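Keeping an old desktop going

7 Nov 2018
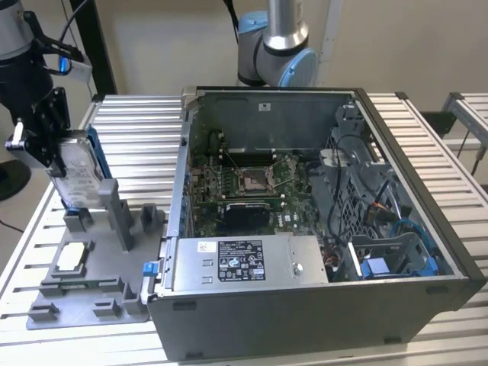
I have been putting off writing about what we did with the accounts at the shop, mostly because it is dull. But two people have asked me since February how we got off the old invoicing program, so I will write it down once and point people to it. The program was called Coltent. It was sold to small repair shops and parts counters, and it stopped getting updates years before I started using it. It ran on one desktop and one desktop only. If you have ever looked into a tower with the side panel off and the processor socket empty, you know how little is left of a computer at that point, and every customer we had was stored inside a machine like that. The drive was fine, as drives go. It was the rest that I no longer trusted.

The first thing I did was print. I know people laugh at that, but I printed the customer list, the open invoices and the price sheet, and put them in a binder. It came to 48 pages. I have used that binder more than any backup I ever made.

The second thing was getting the data out. Coltent has an export menu with four choices, and two of them make a file that nothing else can read. The one that works is the plain text report. You have to set the date range by hand, and if you leave the end date blank it gives you an empty file and no warning. I lost an evening to that.

Zdeňka Trnka, who kept the books for us before I took over, still had her notes on the account codes. Without those I would not have known that code 7 meant returned goods and not shipping. The old program never spelled it out anywhere. She had it written inside the cover of a ledger, along with the phone number for the support line, which now goes to a dentist.

I looked at two replacements. Gutton does a lot, and it does it in a web browser, but it wants a monthly fee for each person who logs in, and our Saturday help changes every few months. Bakhtiari is a one-time purchase and looks about as old as what we were leaving. We bought Bakhtiari. It takes a plain text import if the columns are in the right order, so I spent a week of evenings moving columns in a spreadsheet.

Things that went wrong: phone numbers lost their leading zeros, anyone with a comma in their business name ended up split across two rows, and the Stulberg account came in twice with different balances. The higher balance was the wrong one. I found that in the binder.

We ran both programs side by side for a month. Every invoice got typed in twice. My brother thought this was a waste of time and said so daily. In the second week the tax came out different on an order with a discount, and we found a setting I had missed, so I think the month was worth it.

I still need to do something about the older invoices. The new program has everything from the last seven years and the rest is in text files, in a folder, on two drives. One drive stays at the shop and the other is in my kitchen drawer. If a customer asks for something older than that, I search the text files, and it takes a few minutes. So far one person has asked. He wanted a receipt for a pump he bought from my father, and he got it.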